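Vistis Gripper Kit: Recording a Clothes-Folding Task at Home
Guides > Hand-held kits > Household tasks
Posted Fri 8 December by Dulce Cortés

This guide covers recording a folding task on a bed with the Vistis two-hand kit. It assumes you have unpacked the kit, charged it and paired both grippers with the recorder. If you haven't, do the pages on first setup before you start here.

The Vistis kit is rented by the week or bought outright. The rental comes with two grippers, the recorder, a spare set of finger pads and a login for uploads. Everything below applies to both versions.

What you need

Two charged grippers, left and right
The recorder, with at least 193 recordings' worth of free space for a full day
A bed or a wide table
Clothes in plain, soft fabrics to begin with
A power outlet you can reach from where you stand

Setting up the bed

Pull the cover flat and push the pillows to the head end. You don't have to strip the room. The people who train on these recordings want homes as they are, and a tidy studio corner gets a lower acceptance rate. Leave the curtains the way you normally have them.

Put the garment down within easy reach of both arms. If you have to lean, the wrists tilt and the tips come in at a bad angle.
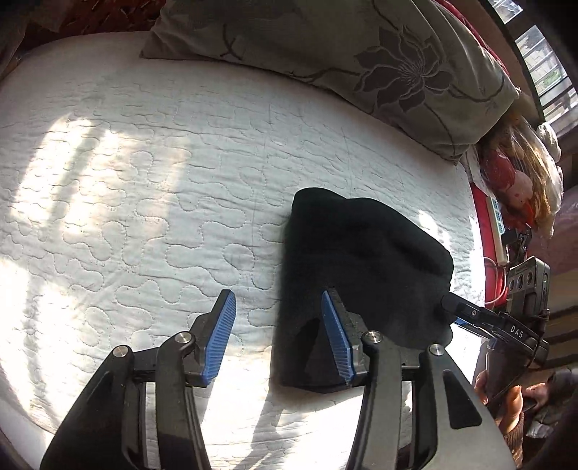 Small knits are the best first items. A hat or a pair of socks can be picked up, turned and put down in a few seconds, and you will get used to the trigger quickly. Dark things show up well on a light cover, as with the black beanie on the white quilt, and that makes the recordings easier to check later. Go for the thick part of the knit first. The edge of the brim is harder to catch, so save it until you have the feel of the pads.

Do ten or so short runs with small items before you move to anything with sleeves or legs. You can delete these from the recorder menu under Practice, and they won't count against your upload limit.

Gripping thicker fabric

Open the fingers wider than you think you need. Lower them until the pads are on both sides of the fabric, then squeeze slowly. The trigger has a long pull, and most of the grip comes in the last part of it. If you snap it shut, the top layer gets pinched and the rest stays on the bed.

Keep the pads facing each other across the fold. When one pad is higher than the other, the bundle rolls out as you lift. 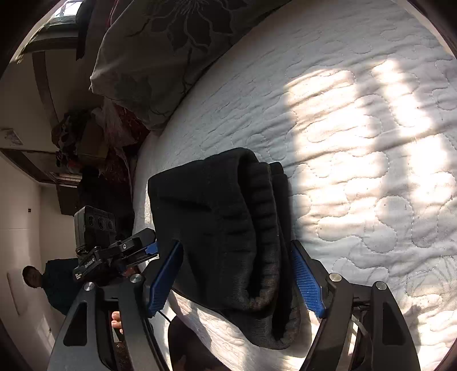

Lint builds up on the pads after an hour or so with knits and fleece. Wipe them with a dry cloth. Don't use alcohol, which hardens the surface. A worn pad feels slick under your thumb and should be changed. Replacement pads come in packs of 4, and the pack code is 2000.

Error 1113 on the recorder means one gripper has lost its time sync. Stop the run, hold both triggers down until the light goes steady, and start again from the beginning of the task. Ferdinand Lanz on the support desk tells me this is the most common call they get. In my own use it came up twice in a week, both times when I had started recording before the second gripper was fully awake.

Folding a pair of pants

1. Lay the pants flat with the waist to one side. Press record and wait for the tone.

2. Grip both layers at one leg with the right gripper and hold the waist with the left. Bring one leg over the other.

3. Smooth the legs with closed fingers. Use light pressure or the cover will bunch up.

4. Fold the legs toward the waist, then fold again until you have a thick block. Elastic cuffs tend to spring out, and it is fine to leave them showing.

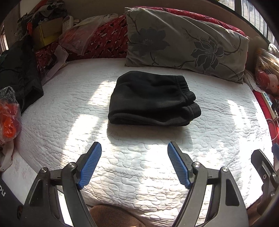

5. Open both grippers and back them away from the garment. Hold still until you hear the second tone. Runs that end while a finger is still touching the cloth are sent back.

6. Shake the pants out, put them down in a different position and go again. Change the starting position every time.

Checking and uploading

Play back the first run of each session at full length. After that, a quick look at the start and end is enough. Look for fingers that leave the view and for long pauses in the middle.

Plug the recorder in before you upload. A full session took around two hours on my home connection, and the recorder will not resume if the battery dies partway.

Returning a rental

Wipe down the grippers, put the used pads in the small bag and pack everything in the original case. The return label is under the foam. Extensions have to be requested before the last day of the rental, through the same login you use for uploads.

Next guide: Sorting laundry into two piles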